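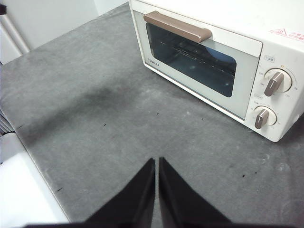
the little Toshiba, on its gray mat

Isabelle Dhillon
2021-10-28

ok onion rolls. The Fulero's onion rolls. Several of you have been asking since June and I finally have something to report so settle in, this is going to be long and I'm typing it between batches

For anyone new: Fulero's was the bakery on Strachan Street. Closed years ago. They did rye, they did a very dull white loaf, and they did these onion rolls that came knotted together in a ring and you tore one off. Soft inside, dark sticky onions on top, poppy seeds everywhere for a week

I've wanted to make them forever. Every recipe I tried came out like a bagel that gave up

So in June I wrote to Raymonde Sutherland, who worked the early shift there, and asked if she'd tell me how. She wrote back on the reverse of an electric bill. No amounts. "Onions first, then forget them. Dough should be a little too wet. Not too much yeast you all use too much yeast"

that was it. that was the recipe

Start with the onions because she said so. I'd been frying mine in a skillet till brown and putting them on raw dough and of course they burned black on top before the rolls were done. Bitter. Smelled like a tire

"Forget them" = slow. Sliced thin, a good spoon of butter, a spoon of oil, salt, covered dish, oven at 300. Stir when you remember. Take the lid off for the last bit so the water cooks off

They don't look like much! Pale gold, slumpy. You'll want to keep going. Don't, they get the rest of their color on the rolls

Three big onions cooks down to basically nothing btw. A cereal bowl if you're lucky. I did five the second time and had some left for eggs, do five

Someone just asked red or yellow. Yellow. Red goes kind of purple gray and looks like something from under a rock

Dough now. I use Barnura bread flour bc that's what the store on my corner has, any bread flour is fine, all purpose is fine too but hold back a splash of the milk

What I do: four cups flour, a cup and a half of warm milk, one egg, half a stick of soft butter, two spoons sugar, spoon and a half of salt (small spoons), and ONE small spoon of yeast. One. I hear Raymonde in my head

Mix it, it'll be shaggy and you'll think I've lied to you. Leave it alone under a towel while you do the dishes. Then knead. It pulls together so much better after the rest, way less work

It should stick to your hands a bit and let go again. If it sticks and stays stuck, another spoonful of flour, just one, then wait. I added flour three times in a row the first go and that was the bagel batch

Rise is slow with so little yeast. Most of an afternoon in my kitchen, longer if it's cold. Or overnight in the fridge and that's honestly the better one for flavor. Tangier. Closer to what I remember

hang on timer

ok back. Those were the plain ones, test rolls, no onion, cook's lunch

SHAPING. This is where I went wrong for months

I was rolling balls and setting them in a ring, nicely spaced, like a dinner roll person. They just baked into separate lumps. Wrote to Raymonde again. Another electric bill. "Closer. They have to be fighting"

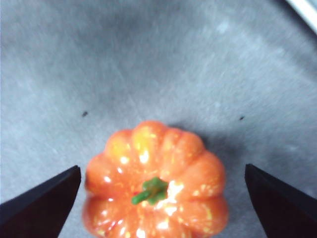
So the ring has to be tight from the start, sides touching, each ball a little taller than it is wide, with a small gap in the middle you could fit a thumb into. When they rise they've got nowhere to go but out and up and they squash into each other. I've had a shiny plastic-looking pumpkin next to me while I work, orange with yellowy speckles, and that's the shape exactly, fat lobes all bulging out from the center and a wavy scalloped edge. If yours looks like a pumpkin from above before it goes in, you did it right. If it looks like a clock, scoot them in

Butter the pan more than seems ok. Including the sides. Onion sugar is glue

Second rise is short, just until they're puffy and a poke comes back slow. If the poke comes back fast, wait. If it doesn't come back at all, get them in the oven right now and hope

Brush with egg beaten with a little water. THEN onions, pressed in with your fingertips so they sit in the creases. Then poppy seeds. Then a pinch of the coarse salt. I've done it in the wrong order and all the seeds end up in the pan

A few people wanted to know about toaster ovens. Yes you can, I do small rings that way all the time, four rolls. Rack as low as it goes, bc the tops are near the heat and onions catch quick. Foil tent over them partway through. Check early, every one of these things runs different

Time for me is 19 minutes for the small ring. Big ring in the regular oven takes longer, I go by color and then by the thermometer

Thermometer!! I pull them at 189 in the middle of a roll. Most of what I read says higher. Higher and they're dry by supper. These carry on cooking in the pan a while so leave them in it

then out onto a rack or the bottoms go soggy. Ask me how I know. Batch 2, whole underside like wet cardboard, threw it at the birds and they thought about it

Replying to a few at once here

Can you skip the egg: yes, use a bit more milk, the crumb is less yellow and it's a touch chewier. Still good

Can you use dried onion: the flakes? You can, soak them first. It's a different roll. It's an ok roll

Garlic: no. I mean do what you want it's your house. Fulero's did not have garlic in them and I'll fight with my cousin about this till one of us is in the ground

Freezing: works great. Wrap the whole ring once cold, thaw on the counter, warm it low with foil on. Onions perk back up

Seeds, if you hate poppy: sesame is fine. Nigella if you can get it, I tried that on one and ate it standing up

What do you eat with them. Soup obviously. I had one with Heltetti noodles and butter on Tuesday which is bread with noodles, I know, I was tired

Cream cheese and a slice of tomato. Cold roast chicken. Egg salad is the big one, the sweet onion with egg salad, that was the Fulero's lunch special and it came in wax paper with a pickle that leaked on everything

I put the first photo of a finished ring up last week and it's had over 300 comments, mostly people arguing about whether the seeds were on the top only or underneath too. I say top. Underneath was from sitting on the shelf with the other trays

One lady remembers them with caraway. I think she's thinking of the rye. Lovely message though, her dad drove the bread van

Correction to the dough post, warm milk means warm like bath water, not hot. Two of you asked. If you can't keep a finger in it, it'll kill the yeast and there's only the one spoon in there so you can't spare any

Also the salt: if yours is the flaky kind use a bit more, it's lighter by the spoon. I should of said that up top

And the onions have to be COOL when they go on. Warm ones melt the top of the dough and it gets this weird gummy line under them. Make them the day before, stick them in the fridge, done

Took a ring over to Raymonde's this week. She turned it over first. Looked at the bottom for a good long while. Tore one off, ate half, said "more salt" and put the rest in her bread box and shut it

So more salt. I've gone up to two small spoons in the dough, including in the batch rising now. If you already wrote down one and a half, change it

She also said they used to splash a bit of the onion butter into the dough itself. Which would have been nice to know on electric bill number one. Trying it tonight, a spoonful in place of some of the soft butter

Will post how that goes. Dough's soft so far, smells amazing, slightly greasy hands so forgive the spelling

Somebody asked for the whole thing in one place without me talking in between. Fair. Will type it up clean this weekend once I've settled the onion butter question, I don't want to put it out twice

If you make them before then send me the bottoms as well as the tops please, I look at bottoms now

ok it's doubled, going to shape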